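# The 802 to Votstead

I should say straight away that I only got on the 802 because it was raining and the stop had a roof. I was meant to be getting the train to Dranham to look at a flat, I'd missed it, and there was this bus with its doors open and its lights on (yellow lights, the old sort that make everybody look as if they've had flu). It said VOTSTEAD on the front. I'd never heard of Votstead, and I've lived round here all my life.

"Return?" said the driver.

"Does it come back?" I said.

She thought about that for longer than I'd have liked. "Tends to," she said, and gave me a ticket.

There were three of us on board. Me, a man asleep with his cheek on the window, and an old woman with a cake tin on her knees which she held on to with both hands every time we went round a bend. We went round a lot of bends! Past the Drikel works, past the garden centre, over a bridge I could have sworn they'd knocked down when I was at school, and then it was just hedges.

The woman with the tin leaned across the aisle after a bit and asked was I going for the flat.

I said I was going for *a* flat, but in Dranham, and I'd got on the wrong thing.

"Over the Mohamedi bakery," she said. "Two rooms and a bit of a kitchen. You'll want to be quick, it goes every March."

Now, I don't know about you, but when a stranger on a bus tells me what I'm after I usually move seats. Only the rain was coming sideways by then and the heater was next to my feet, so I stayed put and asked her what was wrong with it, if it went every March. She said there was nothing wrong with it. People just got what they needed out of it and moved on. Then she opened the tin and gave me a piece of ginger cake, and I'm sorry, but I'm easily bought.

Votstead turned out to be one street and a pond. The bakery was shut but the side door wasn't, and I went up the stairs calling hello like a fool, with crumbs all down my coat.

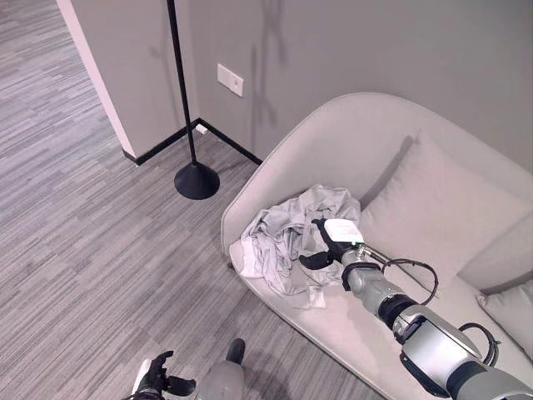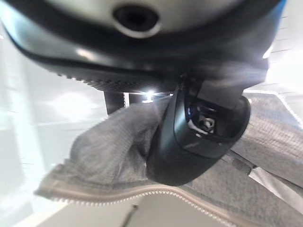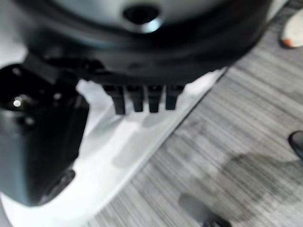 You took your time, came a voice from the landing, and were you on the six o'clock or did she make you wait for the late one?

I said I didn't know, I'd got on the first bus there was. I said I ought to be in Dranham.

"They all ought to be in Dranham," said the voice, and a little man came in after it with flour up to his elbows. He wanted to know if I minded the smell of bread at four in the morning. I said I couldn't think of anybody who would. He wanted to know if I could whistle, and I can't, never could, and he looked so relieved that I nearly laughed. Then he told me the rent. I made him say it again. It was less than I'd been paying to park.

I asked for a day to think. He said of course, of course, and went down to see to his ovens, and I stood at the top of the stairs listening to him banging trays about and thought about my mum, mostly, and the box room, and all the things I'd been putting off until I'd got somewhere proper to put them off from.

The bus was still at the pond when I came out, engine running. The old woman had gone but she'd left the tin on my seat with the lid on tight.

"Forgotten something?" said the driver.

I said no, I'd just come to tell her not to wait.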